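Notebook, July, the computer bench

Came in just after nine and had the bench to myself, so I got on with the old tower I've been promising to strip since the spring. It's one of the batch from the Demmont office clear-out, and it had been sitting under the window with a sticky note saying "won't boot, beeps" in handwriting none of us will own up to.

Side panel off, and the dust was something else! I took it outside with the soft brush before doing anything more, and it still made me sneeze for half an hour. After that I laid it flat and had a proper look at what was worth having.

The processor came out first. Lever up, bracket up, lift it straight (don't be tempted to wiggle it) and into the foam-lined tin with the others. I've left the lever up on purpose so that anyone walking past can tell at a glance the chip is gone, and please don't go poking at the pins in there, I may still want to try the board with a different one. The heatsink was glued on with old paste the colour of putty and needed a slow twist back and forth before it let go. Put it in the blue crate with a label.

The drive was a 500 GB one and I checked it on the Wokent dock before lunch. It spun up fine, took ages to wipe, and reported 1,262 power-on hours, which is hardly anything for a machine that age — I suspect it was a replacement fitted late on. It's gone on the shelf marked GOOD. If you borrow it, write it in the book.

Drive brackets: keep these! The blue plastic ones with the tabs. They snap when they're cold and brittle and I had to throw two away last winter out of a different case, and they're a nuisance to find. Squeeze both sides together and slide, don't pull from one corner.

Cables next, and here I got a bit fussy. I like to leave everything plugged in until I've had a good look at where it runs, then unplug at the connector and never by the wire. The flat ribbon was stiff and had been folded hard at some point, so I'd test it before trusting it. The little front panel wires are the ones I always regret pulling without a drawing. I did a drawing this time, it's on the back of this page in pencil (sorry about the tea).

Coin cell: measure it before anything goes back together. I'd bet it's flat, and that might be half the beeping.

Still to do: power supply out, label copied into the book, memory slots blown through, screws sorted. I counted 26 screws into the jar so far and the Rotine box says it should be 30 for this sort of case, so either four are still in it or somebody was here before me.

Tower on its side with the cover off, blue drive brackets still in place:
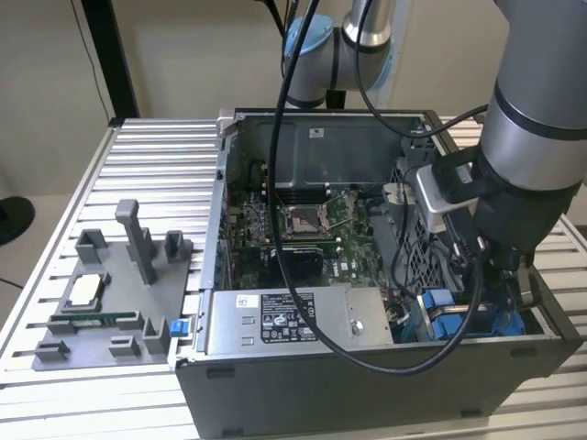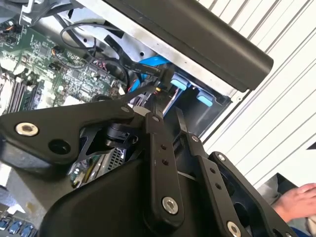 Mingxuan Ding read this over my shoulder at teatime and reckons the beeping was memory all along, and that I should try one stick at a time in the slot furthest from the processor before I write the board off. There's a spare pair in the Bodnár drawer, apparently, so I'll dig those out tomorrow and leave the power supply where it is until we've tried.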